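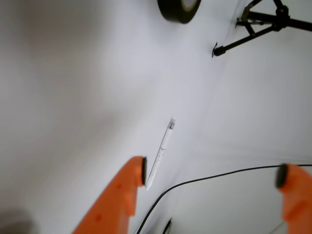
Minutes of the October meeting, Dunleavy makers' room

Jovita Salinas welcomed everyone warmly, thanked those who had come straight from work, and asked us to keep to the Grirnow trial as the lease runs out shortly.

The Grirnow gripper kit, supplied by Trerkix, costs 900 pounds to buy outright, or 40 pounds a month with support included. Members who have used it like the black pads on the orange fingers — thin things such as pens are the real test for us, and there was a long and friendly talk about whether softer spares would be worth having. Trerkix sell them in packs of 5.

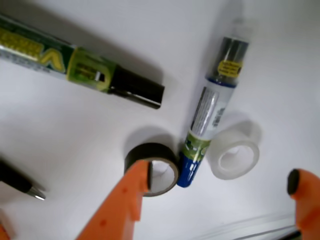
Item 3: Tidying trials

We would like the next round to keep to desk things, with markers, pens and both the black and the clear tape. Jovita feels the clear roll deserves extra goes on a white surface, and asked for 100 attempts to be logged before we decide anything. The Tutia software was thought pleasant enough, though the manual is heavy going.

Agreed: lease for one more month. Jovita to write to Trerkix about the spare pads and a plainer manual.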